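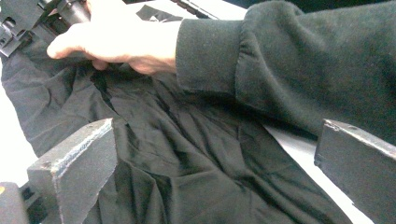 When should a garment-handling demonstration be split into separate episodes?
A new episode begins each time the garment is returned to an unfolded, disordered state. Grasps, regrasps and smoothing motions that occur before that point belong to the same episode, including those that fail.

Preparing Hand-Held Gripper Demonstrations of Cloth Manipulation

This guide sets out the procedure used in the Bakilana study for recording, segmenting and labelling demonstrations with deformable objects. It is intended for research staff and graduate students at the Grenerbridge laboratory and at partner sites. Readers should have completed the gripper calibration module.

1. Set the initial state
Place a single garment on a plain, light-coloured tabletop. Lift it by one point, release it and leave it as it falls. Dark, thin fabrics are the most difficult class in the Bakilana set, as creases and garment edges are easily confused under overhead lighting. Lock the exposure before recording and check that a hem can be distinguished from a fold in the preview.

2. Record the demonstration
Start with the gripper fingers open and clear of the cloth. Approach along the fold to be grasped, close, lift and place. Keep the fingertips in view throughout. Where the protocol calls for a bare-hand intervention, such as pinching or spreading the cloth, hold the gripper still until the hand has withdrawn.

3. Label the contact phases
Assign each segment one of the following labels:
approach
gripper contact
hand contact
release
Hand contact takes precedence whenever a hand is touching the garment. Do not label a segment as gripper contact on the basis of proximity; both fingers must be touching the fabric.

4. Remove unusable episodes
Discard any episode in which tracking is lost for more than 70 consecutive frames. Soft focus alone is not grounds for removal. Record the reason in the Drinside log, using the codes in Appendix B.

5. Train and evaluate
The reference policy was trained on 2732 episodes, with 435 held out for validation. No garment appears in both sets. Evaluation consists of 49 physical trials per policy, each beginning from the state described in step 1.

Result to reproduce
Policies trained with hand-contact segments masked from the action loss, but retained as visual context, completed more folds than policies trained with those segments deleted. The difference was greatest for dark garments. Sites unable to reproduce this ordering should first review their labels against step 3.

Related guides
Calibrating Finger Width on Hand-Held Grippers
Masking Action Loss in Mixed Demonstrations
Lerkarberg Towel Benchmark: Scoring Notes
Drinside Log: Colour Codes and Abbreviations

Contact the Grenerbridge laboratory | Copyright and terms of use | Back to top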